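Re: Rakent kitchen sim pack, anyone tried it?

On Wednesday someone at Pagano wrote:
> We're looking at the Rakent kitchen pack for pick and place tests.
> Price is 250 a seat. Is it any good with two arms, and are the
> wrist views usable? We're on Ploltari at the moment and fed up with it.

Had the trial for 6 days so can answer some of this. Quick as I've a build running.

Two arms fine. Loads first go, grippers respond, no jitter once you drop the step size. Counter comes ready cluttered, which I like, Ploltari gives you five cubes and a tray. Head view from our run:

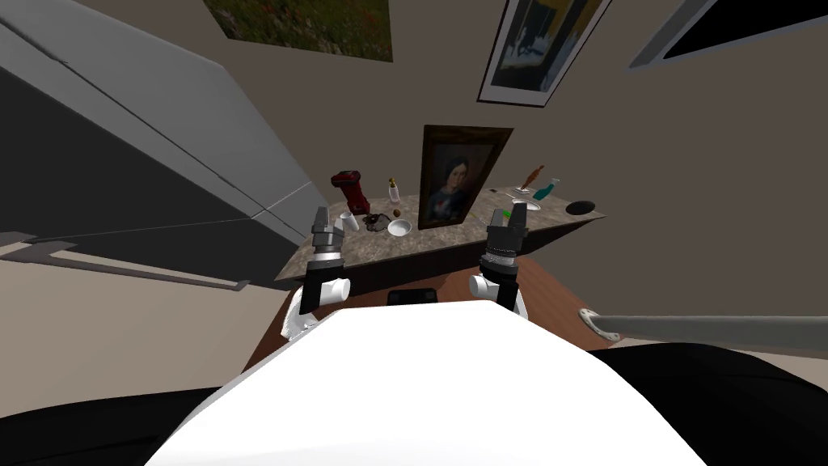 Head view, both grippers open at the counter

Textures better than I expected. The marble is realy nice, pictures on the wall a bit much but they do give the tracker something to hold on to. Reach to the back of the counter is tight, you'll want to move the base.

Wrist views, yes usable. Close up detail holds, you can see the ribs on small parts. Angles are steep so sort out your camera mount offsets first, took me 2 goes. Labels come through rotated depending how the thing is lying, so dont count on reading them.

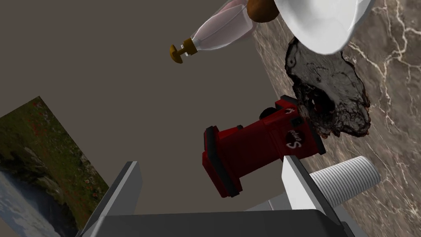

Gripper view, red appliance above the gap between the fingers

Grumbles: docs thin, no way to lock one object and shuffle the rest. Support did answer same day. Bundumon do a cheaper one, not tried it.

Would I pay 250? For one seat yes. Ask them for the longer trial.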